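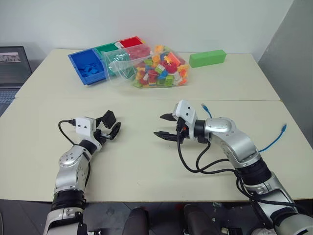 Two arms, two tables and the sorting bins at Stornum

About us

Hello! We're Stornum, a small robotics lab in Greenwood, and we spend our days teaching two-armed robots to tidy up. Building blocks, mostly – tipping them out, picking them up, getting each one into the bin of its own colour. My family thinks I play with toys for a living and I've stopped arguing.

I started the lab because I was fed up with robots that could do a job beautifully in one spot and fell to bits when you moved the bin a hand's width. So our method, which we call Grorkach, goes at it from the other end. One of us guides the arms through the job by hand, then we shift everything about and do it again (and again, and again). The robot learns from the whole messy lot, including the goes where we fumbled a block and had to fish it out of the wrong bin. We used to throw those away. Keeping them in was the best thing we ever did, as the robot now has some idea of what to do after a slip.

The other half of Grorkach is about the two arms sharing the work. Early on they'd both lunge for the same block, or sit there waiting politely for each other. These days each arm makes its plan with the other arm's next move in view, and they pass blocks across the middle when that's the shorter trip.

How well does it work? In our June trials the robot put 87 per cent of blocks in the right bin, with the bins moved before every run. Leave the fumbled goes out of the training and that drops to 42 per cent, which surprised even me! Each version learned from 16 hours of guided practice. Blocks in bags are still a headache. Clear plastic is horrible stuff for a camera, and a bag never slumps the same way twice.

Our software for recording and replaying all this is called Groledent, and we're happy to share it with schools and other labs. Drop us a line through the contact page if you'd like a copy, or come and have a go at guiding the arms yourself – mornings are best, before ten.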